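Home > Reviews > Desk and craft room > Drerkell foam table sheet

Drerkell foam table sheet: a month of using it

I bought the big white one in September after ruining one tabletop too many, and I've had it down pretty much every day since. I went for the white over the grey (there's a green too, but it's a very loud green) and paid full price, no freebies here! 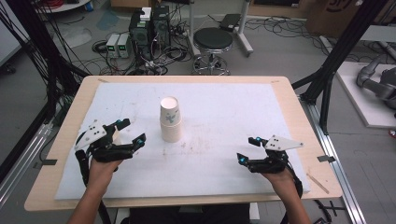
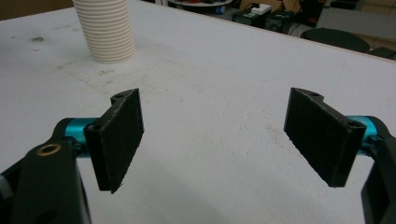 How it lies

It came rolled up, and mine sulked at the ends for a couple of days. A small bit of dark tape on the left and right edges sorted it, and I've left the tape there because I'm lazy. I like having a border of wood showing all round, it gives you somewhere to park a stick or a pencil.

What it's like to work on

Lovely, mostly. Paper cups stand up nicely on it, even in a stack, and there's none of that clatter you get on bare wood. It's kind to your elbows as well, which I hadn't thought about at all until I went back to the kitchen table for an afternoon and missed it. My old Zevdale mat was thinner and slid about whenever I leaned on it, so this is a big step up.

Keeping it clean

My one proper moan. White foam shows everything. Mine has scuffs and little brownish specks, worse on the right-hand side, and a damp cloth only shifts some of them. I tried washing-up liquid too and got a slightly cleaner speck. If that sort of thing will bother you, get the grey.

Cups, as I know someone will ask

White with a pale blue-grey leafy print, from a Tuhumury party pack of 40. Nice enough, bit thin for tea.

Would I buy it again?

Yes, in grey. I'm giving it 9 out of 10, with the missing point for the specks.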